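발표자 노트: 작은 카페의 설탕과 원두 재고, 어떻게 적을 것인가

슬라이드 1. 제목
인사하고 바로 시작한다. 자료는 끝나고 나눠 준다고 먼저 말해 둘 것. 받아 적느라 화면을 못 보는 분들이 있다.

슬라이드 2. 오늘 다룰 범위
카페 클루크덴(Clukden)에서 재고 장부를 바꾼 과정을 이야기한다. 매출 이야기는 하지 않는다. 원두, 우유, 설탕, 시럽 네 가지만 다룬다. 컵과 뚜껑은 질문이 나오면 답한다.

슬라이드 3. 예전 방식
주문은 감으로 했다. 선반이 비어 보이면 시켰고, 바쁘면 잊었다. 3월 장부를 펼쳐 보면 설탕을 같은 주에 두 번 주문한 기록이 있다. 우유는 반대로 모자라서 근처 가게에서 소매가로 사 왔다. 영수증은 서랍에 있었고 장부에는 없었다.
여기서 잠깐 멈추고 비슷한 경험이 있는지 묻는다. 손을 드는 분이 없어도 그냥 넘어간다.

슬라이드 4. 무엇을 단위로 삼을 것인가
처음에는 그램으로 적으려고 했다. 마감 시간에 저울을 꺼내는 사람이 없어서 일주일 만에 그만뒀다. 지금은 용기 단위로 적는다. 가득, 반, 바닥. 칸은 이 세 개뿐이다. 원두만 예외로 봉투 수를 적는다.
용기는 속이 보이는 것으로 통일한다. 뚜껑을 열지 않고 적을 수 있어야 마감이 늦어지지 않는다. 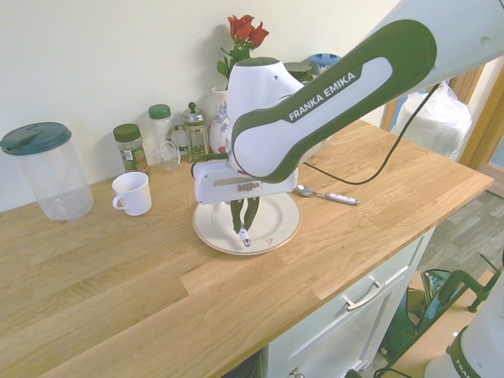
슬라이드 5. 주문 기준선
기준선은 품목마다 다르다. 설탕은 반, 우유는 다음 배송일까지 쓸 양에 하루치를 더한 것. 시럽은 향마다 나가는 속도가 달라서 따로 잡았다. 바닐라와 헤이즐넛을 한 줄에 적으면 꼭 한쪽이 떨어진다.
기준선 아래로 내려가면 그날 적은 사람이 주문까지 한다. 다음 사람에게 전달만 하는 방식은 써 봤는데 중간에 빠지는 일이 많았다.

슬라이드 6. 숫자
장부를 바꾼 뒤 기록한 줄이 모두 547줄. 그중 주문으로 이어진 줄이 111줄이다. 나머지는 이상 없음 표시다. 이상 없음도 반드시 적게 한다. 빈칸으로 두면 확인을 안 한 것인지 괜찮았던 것인지 나중에 구분할 수 없다.
비용은 장부 한 권 3,000원. 질문이 나오면 표 양식은 직접 그렸다고 답한다.

슬라이드 7. 공급처
원두는 판데이(Pandey), 건조 식재료는 후부두스(Huvudus)에서 받는다. 두 곳의 마감 시각이 다르다. 처음에 이걸 장부에 안 적어서 판데이 주문을 몇 번 놓쳤다. 지금은 표지 안쪽에 크게 적어 두었다.
단가표는 화면에 띄우지 않는다. 거래처와 그렇게 하기로 했다.

슬라이드 8. 잘 안 된 것
앱으로 옮기려던 시도. 젖은 손으로 전화기를 만지기 싫다는 의견이 많아서 종이로 돌아왔다.
유통기한 칸도 실패했다. 우유에는 쓸모가 있었지만 설탕과 시럽 줄은 늘 비어 있었다. 지금은 우유에만 남겼다.
두 번째 매장 카부트베리(Kavutberg)에서는 창고가 좁아 기준선을 그대로 쓰지 못했다. 배송 횟수를 늘렸고 장부도 따로 쓴다. 시간이 모자라면 이 부분은 건너뛴다.

슬라이드 9. 시작하려는 분께
한 품목만 골라 2주 동안 적어 볼 것. 우유를 권한다. 매일 들어오고 매일 나가서 틀린 부분이 빨리 보인다. 양식은 나눠 주는 자료의 마지막 장에 있다.

질의응답
예상 질문: 직원이 안 적으면? 마감 점검표의 첫 줄에 넣었다고 답한다. 맨 끝에 두었을 때는 자주 빠졌다.
예상 질문: 폐기는 어디에 적나? 같은 장부 오른쪽 칸에 적고, 이유는 한 단어로 쓴다.
질문이 없으면 양식을 나눠 주고 마친다.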